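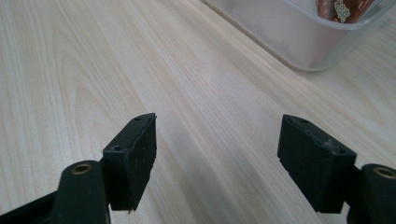 Pale woodgrain tabletop with a plastic container

Print this page | E-mail this page

Wood-look tabletops: your questions

My table has a woodgrain pattern. Is it wood?
Maybe. A printed pattern can have streaks, pointed arches and loops, same as a board. Look for the identical arch turning up twice. If you find it, you have a print. If you don't, you still can't be sure, whatever the Vosmont tag says about "natural character."

Do I need a special cleaner?
I doubt it. I spent one October wiping half of a pale table with Purkine spray and half with dish soap and water. I couldn't tell the halves apart, and neither could anyone I asked. Soap is cheaper.

Why does a clean top look streaky near the window?
Smooth finishes throw light back in a whitish patch, and people scrub at it. Move your head. If the patch moves too, put the sponge down.

Does a pale finish hide crumbs?
That's what the stores say. It hides flour and salt. Coffee grounds show up from across the room.

Can I leave plastic containers on it?
Yes, if the bottom is clean and dry. Wipe off any grit first — dragging a box over sand will mark nearly anything. I'd keep a container straight from the dishwasher on a towel for a while.

The Jandotico kit promises to remove scratches. Does it?
Mine filled one in with something waxy that caught the light differently from the rest. I'd call that a new mark. Try it under the overhang before you trust it.

Is the Cruickshank "800-wipe" rating worth paying for?
Wipes with what, and how hard? The leaflet doesn't say. We wipe our table after every meal, so 800 wouldn't get us through a year.

How long should polish sit?
The bottle I have says 21 minutes. I gave it 9 and saw no difference. On a sealed top I'd skip polish altogether.

Last updated April 2025

1,774 shares | 9 comments

Related
Do felt pads really save floors?
Clear storage boxes: which lids stay on
Getting sticker glue off a smooth table
Placemats, and whether to bother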